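Tedcombe plant to change packaging board grade in January

Plellico, which makes coated paperboard for food cartons, will move its Tedcombe plant to a lighter grade of board beginning in January, the company said in a notice to customers.

The new grade will replace the heavier sheet now supplied to carton printers in the region. Plellico said the change follows a review of fiber costs and freight weight. Orders placed before the end of the year will be filled with the existing grade while stock lasts.

Under the revised terms, the minimum order will fall from 60 pallets to 40. Lead time for standard sizes will be 6 weeks, and custom sizes will be quoted separately. Prices will be reviewed every 4 months instead of once a year. 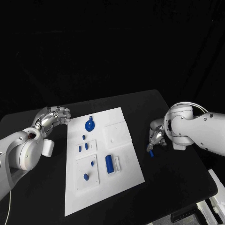
Printers have been told to run trial lots before switching. A lighter sheet can crease differently at the same die setting, and coating weight affects how fast ink sets. The company said it will supply sample packs at no charge to account holders, with a data sheet listing stiffness, moisture content and surface smoothness for each size.

Ebrahimi, a carton printer that buys most of its board from the Tedcombe plant, said it had asked for samples in both grain directions and would not change its own product listings until the trials were complete. The firm said its main concern was stiffness in tall cartons, which are more likely to bow when stacked.

Fodura, a distributor, said it would carry both grades through the spring. Its warehouse will label the two separately, and mixed pallets will not be accepted for return.

Plellico said the change does not affect uncoated board or the recycled grades made on the plant's second line. Staffing and shift patterns at Tedcombe will stay the same. A revised price list is to be sent to account holders in December.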